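Jevance Matte Wall Paint, Interior, 2651 Chalk
Sold by Vastside Paint & Supply

Item 2651. One-gallon can. Water-based. Interior walls and ceilings only.

We held off on stocking this one. The label says one coat, and we have been hearing "one coat" from paint makers for as long as we have had a counter to hear it over. Jevance sent us two cans in March and we put them on our own back office and hallway before agreeing to sell any.

What the maker says: covers in one coat, no primer needed, washable, touch-ups disappear.

What we found: it covers in one coat if the wall under it was already a light color and already matte. Over the old tan in the hallway it took two, and the second coat went on thinner than the first. Over bare patching compound you need primer, whatever the can says. We used the Setari general primer because it was on the shelf. Any decent one should do.

The color is an off-white that leans cool. On the chip it looks nearly neutral. On a whole wall it can pick up some gray or even a little lavender, depending on your bulbs and what else is in the room. People who want a warm white buy this and bring it back, and we can't take tinted paint back. Buy the sample jar first. Put it on a board, not on the wall, and move the board around for a day or so. 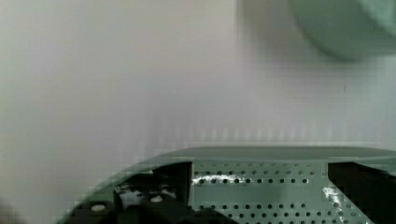
Kurniawati Liew wrote in to say that we were too hard on it, that she got full coverage in one coat over an old yellow bedroom, and that the trick is a thicker roller sleeve than the one we recommend. Maybe so. A thicker sleeve puts on more paint, and then you are buying more paint. She also said the finish dried flatter than she expected, and there we agree.

Washable is the claim we trust least. A damp cloth took off pencil and most fingerprints. Anything that needed rubbing left a shiny spot, same as every other flat paint we have ever sold. If you have small kids or a dog that leans on things, get the eggshell and live with the glare. Hartono makes a good one and we carry it.

Touch-ups: fine within the first few weeks, from the same can, with the same roller. We tried a brush on a roller-painted wall and could find the spot from the doorway. Maybe you won't care behind a bookcase.

Smell is mild. It was gone from the office by the next morning with the window open. Jevance calls it "odor free" and we would not.

Drying and recoat
Dry to the touch in 2 hours. Recoat after 4. We would leave it overnight in damp weather, whatever the can says.

Cleanup
Soap and water while wet.

Not for
Bathrooms with a shower, outside walls, floors, anything that gets handled a lot. Doors and trim need a harder finish.

Ordering
Pickup at the counter, or local delivery on orders over $145. Five-gallon pails are special order and the maker is slow. Questions about larger jobs go to Delia Avram at the trade desk.

Page last changed 24 Jul 2021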